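Nistley Opens Orders for Huster Hand-Held Gripper Kit

Kit lets teams record cloth-handling demonstrations in ordinary rooms, with no robot on site

Nistley today opened orders for Huster, a hand-held gripper kit for recording the demonstrations used to train robot arms. The kit is sold to robotics labs, product teams and contract data crews, and the first units ship in May.

A Huster kit contains 2 grippers, a charging dock, a hard case and a license for Nument, the company's recording and review software. Each gripper has a pistol-style handle and a pair of black fingers that the operator opens and closes by hand. A camera on the gripper records the work from close to the fingertips.

Nistley developed the kit with laundry and other soft goods in mind. Shirts, towels and sheets change shape every time they are picked up, and a robot trained on a few clean examples often fails when a garment lands a different way. Customers who took part in the trial program asked for equipment that could be carried into a bedroom or a stockroom and put to use the same morning. 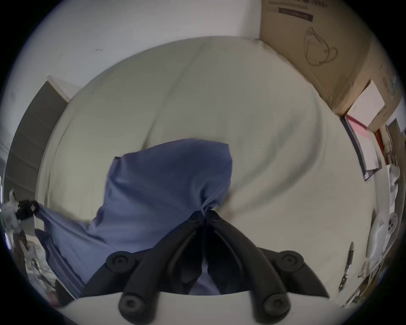
The fingers can be removed with a standard screwdriver. Spare sets are sold separately, and a worn pair can be replaced without sending the gripper back to Nistley. After a change of fingers, Nument asks the operator to open and close the gripper fully before the next recording.

Onyshchenko, a data services firm, used Huster in an 18-week trial before the release. Its operators recorded 653 sessions in 27 homes, most of them involving shirts and other everyday clothing. The firm worked on beds, sofas and tables as it found them and did not bring in special lighting or backdrops. It has since ordered more kits for a second round of recording, which will cover bedding and children's clothes.
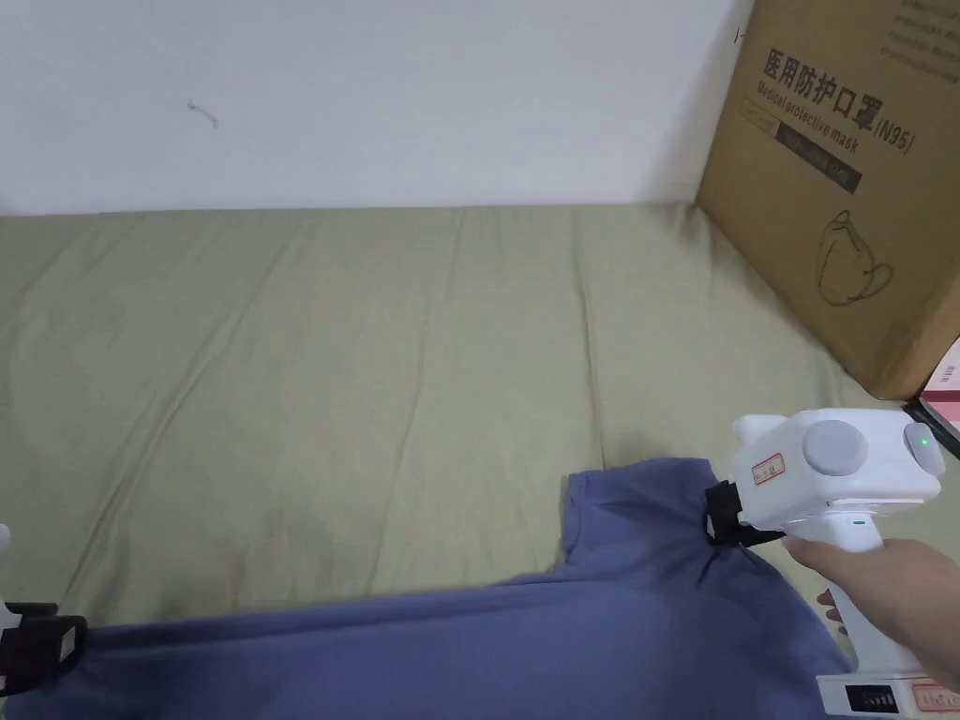
Gripping a T-shirt with the Huster hand-held unit during a recording session.

Several changes came out of the trial. Operators found the first trigger spring too stiff for long sessions, so production units have a lighter one. The charging dock now holds both grippers at once. Nument also gained a shortcut for discarding a bad take, a step that had taken operators through several menus in the earlier version.

Recordings are stored on the kit and copied to a computer over a cable. Nument lines up the footage from the left and right grippers, marks each point where the fingers open or close, and lets a reviewer trim or reject a session. Files can be exported in common video and data formats. No internet connection is needed to record or review, and customers keep ownership of everything they collect.

Huster is available as a purchase or on a monthly rental. Both options include setup help by video call and access to software updates. Replacement fingers, handles and docks can be ordered from the Nistley parts desk, which answers requests until 5 p.m. on working days.

About Nistley
Nistley makes hand-held recording tools and software for robot training. Its products include the Huster gripper kit and the Nument recording and review software.

Sales and rental inquiries: Nistley parts and sales desk.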